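Spindle Oil

Seven in the morning and the big lathe was already making the noise. Not loud. A tick, then nothing, then a tick. Tegwen stood with her coffee and counted between them.

"Headstock bearing," she said.

"Belt," said Wenceslao, from under the mill. He didn't come out. He never came out before eight.

She shut it down. Coasted a long time, too long, the chuck going round and round like it had somewhere to be. The Felus job was due Monday. 300 bushings, bronze, and they had maybe half in the crate, and the Stendadow man had already called twice about his shafts. Let him call.

Cover off. Four bolts, one of them rounded by some idiot years ago. Probably her. The oil came out gray. She rubbed it between two fingers, held it to the window. Glitter in it.

"It's the bearing."

Nothing from under the mill. Then a wrench, set down slow.
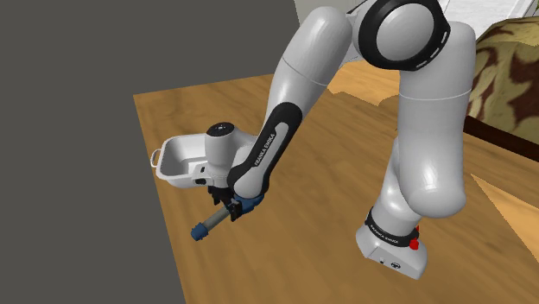 Sulastri Halim thought they should send the whole headstock out and be done with it, two weeks at the most, she knew a shop that would scrape it in right, and what was the point of bushings if every one came out egg-shaped? She said all this from the doorway with her coat still on.

"We don't have two weeks," Tegwen said.

"You don't have a lathe either."

Fair enough. Wenceslao was up by then, wiping his hands on the front of his shirt, looking in at the gears the way he looked at soup. He reached past her and turned the spindle by hand. Tick. Turned it back. Tick.

"My father put that bearing in," he said. "June. Hot as anything. He heated it in my mother's oven and she didnt speak to him till Sunday."

"You got another one?"

He went to the back. Drawers. More drawers. Something fell and he swore at it. When he came out he had a box gone soft at the corners, wax paper inside, grease turned the color of honey. He put it on the bench and kept his hand on teh lid.

"I was saving it," he said.

Sulastri took off her coat. Tegwen went to find the puller.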